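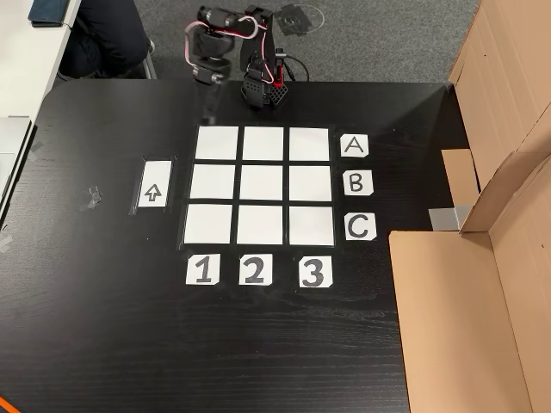
September, 4:30 pm

Glue trials, second go. Still not convinced by the Rito wood glue. Mali Ellis swears the new batch grabs faster than the old one, but her test was two joints and a good mood, so I reran it with offcuts from the Piscombe shelves.

Same clamps, same maple, six joints per glue. Pulled them all after 3 hours. Two of the Rito joints let go along the glue line with hardly any push. The Omance ones tore wood every time. Mali thinks I starved the Rito joints. Possible. I did spread it thin on the first pair, and I didn't write down which pair that was, so that's on me.

The leaflet says full strength in 77 minutes. Why 77? Somebody wanted it to sound measured. No temperature given, no wood named.

Shop was chilly this morning and I don't trust the wall thermometer, so none of this settles much. Would want to repeat with a heater on and the end grain sized first. Not ordering the 1000 ml jugs until then, whatever the discount.

Clamp with the bent screw is still in the rack. Please stop putting it back.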